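Skernuven Robotics Club — Member Set-up Guide
Section 4: Standing-box pick with the wrist camera
Posted November, by the arm bench team

This website uses cookies to remember your login. Accept | Manage settings
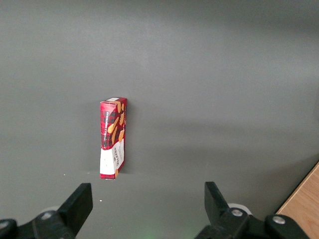
4.1 Before you believe anything

The Livden manual calls this task "beginner friendly" and gives it half a page. We found that optimistic. A tall box on its small end is one of the easier things to see and one of the easier things to knock over, and the software only cares about the first part. Read the whole section before you power up.

You need:
- the arm, with the two-finger gripper and wrist camera fitted
- the grey work surface
- one narrow cardboard box (we use shortbread, vanilla, in a red tartan packet)
- a hex key for the finger bracket screws
- the club laptop, with the Stanciu control program open

4.2 Setting up

1. Check the bracket screws under both fingers. Snug is enough. The Livden manual gives a torque setting, but the club doesn't own a driver that can measure it, so don't write a number in the log that you didn't measure.

2. Wipe the grey surface. Specks of lint show up on the camera, and the detector has been known to draw a hopeful little outline around one.

3. Stand the box on its small end, turned so the camera gets two of its faces. A box square to the camera gives the program one flat rectangle, and its guess at depth gets worse.

4. Keep the box clear of the line where the grey meets the wood. The edge finder likes that line far too much.

5. Open the fingers all the way. In the camera view you want a finger on each side with the box beyond them, in the gap. It doesn't need to be dead centre. If the program insists that it does, you are running the old version.

6. Set the approach speed to 300 on the slider. The slider goes to 1,000. We have yet to see a good reason for that.

CAUTION: Keep hands out of the gap between the fingers whenever the arm is powered. The pause button on the laptop is a request to the software. The red switch on the bench is the stop.

4.3 Running the pick

7. Press Detect and wait for the outline. Compare it with the box yourself. The confidence score beside it tells you how sure the program is, and it has been very sure about shadows.

8. If the outline takes in the shadow beside the box, move the lamp and detect again. Don't drag the outline to fit by hand. It looks better on the screen and the arm still goes where it was going.

9. Press Approach. Stop the arm if either finger touches before the other. One-sided contact tips the box, and a tipped box counts as a failed run under Skallmont Cup rules, even if the arm picks it up afterward.

10. Close, lift, hold, lower. Log the result before you reset anything.

NOTE: The small printing on the packet is no use to the detector at this distance. A past team spent most of a term trying to have the arm pick by product name. Their code is still in the shared folder, and you are welcome to it.

4.4 What to write down

Log every run, including the ones you would like to call practice. The Stanciu program came to us with a log of 1,012 "successful" picks and no column for failures, so we can't say what that number means. Our own sheet has both columns. Do 9 runs in a row without changing a setting before you claim that a setting works — then have another team repeat them on a different day.

If your results are much better than everyone else's, check that the box wasn't taped down.

Bench time is Friday after school. Bring your own box if you plan to crush one.

Shares: 9 | Comments: 0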